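Budget vote moved to September, and what it means for Sirnstead

Aug 5, 2024

Dear neighbors and members,

Last week the county council decided to postpone the vote on the housing support budget. Many of you have written to us to ask if this is good news or bad news. I will try to explain it as clearly as I can, because the announcement on the county website is short and not easy to read.

The proposal was presented in January. It would lower the yearly money for rent support in Sirnstead and move a part of it to road repair. Council member Cengiz Yalçınkaya, who wrote the proposal, said at that time that the roads could not wait another winter. Six members of his own group did not agree with him, and they have kept this position until now. Without their votes the proposal cannot pass, and so it was taken off the agenda one day before the meeting.

In the new version, which we received on Friday, the reduction is smaller. A family that gets support now would lose 50 dollars a month in place of the larger cut that was planned first. There is also a promise to look at the question again after one year. Sólveig Ladefoged, who speaks for the six members, told us by phone that she finds the new text "better, but still not something I can sign." She wants the promise to be written as a rule, with a date, so that a later council cannot simply forget it.

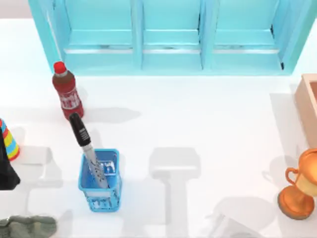 Our association supports her on this point. We have seen such promises before. When the bus line to Humphreys was closed, the council also said it would look again after one year, and the review never came. Guoqing Yao went through the old minutes for us and found no trace of it. Money in a budget should be divided openly, each part in its own place, like the turquoise shelf with its three open compartments, where anyone can see what stands in which one. In the present text, rent support, emergency housing and office costs are all put together under one line, and it is not possible for a normal reader to say how much goes to each. We have asked for separate lines, and we will continue to ask.

What happens now? The council will meet again on this matter in September. Until then the current support stays as it is, and you do not need to fill in any new form. If you receive a letter which says that your payment is already changed, please call us before you answer it. Two members had such a letter last month, and in both cases it was sent by mistake.

Our petition has 700 names at this moment. It will be given to the council clerk before the September meeting, and Malou Þórarinsdóttir is collecting the paper sheets. Please bring them to our office also when they are only half full - every name is counted. You must live in the county to sign, but you do not need to be a member.

We will hold an open evening about the new version on Thursday at 7 p.m. in our meeting room. Sigrún Ingvarsson will go through the text with us page by page, and there will be time for questions. Mr. Yalçınkaya is invited too. He has not answered yet, but his office confirmed that they have the invitation.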